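Tags: transit data, school buses, open tools

# Plavus

Hi, and thanks for stopping by! Plavus is a small set of labels for school bus stops and the roads next to them. I put it together because I wanted to know how often drivers in Drundport blow past a bus with its stop arm out, and the only numbers I could find were on paper (really, paper) in a binder at the district office.

## What's in it

There are 1,000 rows in one CSV file. Each row is a single stop event, meaning the bus pulled over, the arm went out, and kids got on or off. The columns are:

- `route` – a made-up route code, so please don't try to match it to a real one
- `town` – either Drundport or Bunwood
- `lanes` – how many lanes the road has, 2 or 5
- `passed` – yes, no, or unclear
- `light` – dawn, day or dusk

I went back and forth on `unclear` for ages. My first version didn't have it, and I ended up guessing on a lot of rows where a truck was in the way. Those are all marked properly now. 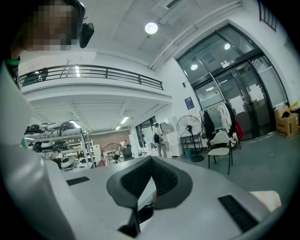
## Getting started

1. Download the repo and unzip it anywhere you like.
2. Open `stops.csv` in a spreadsheet, or use the loader if you're comfortable with Python.
3. Run `python load.py --town Bunwood` to see one town by itself.

The loader is called Helmy in the code, which was the name of the whole project before I changed my mind. I haven't renamed everything yet – sorry if the error messages confuse you! It should take some five minutes to get going, and most of that is the download.
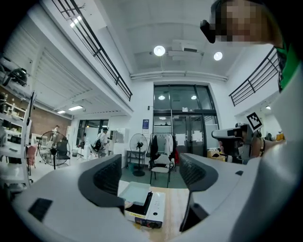
*A small white device with a row of buttons, on a light wooden tabletop.*

## Known problems

Bunwood has far fewer dusk rows than Drundport, so please don't compare the two towns after dark. The `lanes` column counts turn lanes, and I know some people hate that. Also, everything was labeled by me alone, so my blind spots are all over it. I'd love a second pair of eyes on the `unclear` rows.

No plates, faces or street addresses are in the file, and I won't add them, so please don't open an issue asking. Fixes to typos and column notes are very welcome, though!

## License

Free for any use, including commercial. A link back would make me happy. The next update should land in March, with the leftover Helmy names cleaned up and a proper changelog.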